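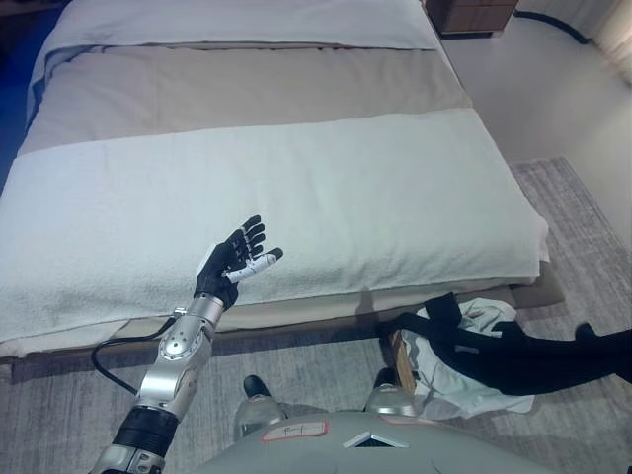 Skitano video for Kikon: frame rate of the paper sections?

dots_ots
Does anyone know what rate the cut-paper sections were shot at? Stepping through, I get a new drawing every second frame, so I assume animated on twos throughout.

hyeom
Not throughout. The chorus is on ones. Doucet's breakdown lists 281 drawings for that part alone.

cletus_b
I doubt that figure. The chorus lasts some 20 seconds. At 24 fps on ones you would need far more, unless they reused cycles.

hyeom
They did reuse them. The walk is a 6-drawing loop.

cletus_b
Then it is a held cycle with a camera move on ones – a different thing. The upload may also have blended frames.
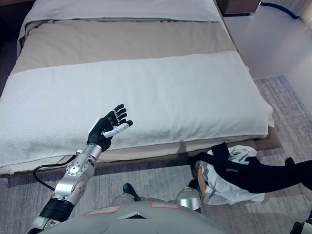 Bed, towel and pillow

vfedoruk
Agree with Cletus on the camera move. The grain changes every frame but the paper edges don't. I checked the Jultau release, no blending there.

dots_ots
Thanks. Will step through that version from the second verse.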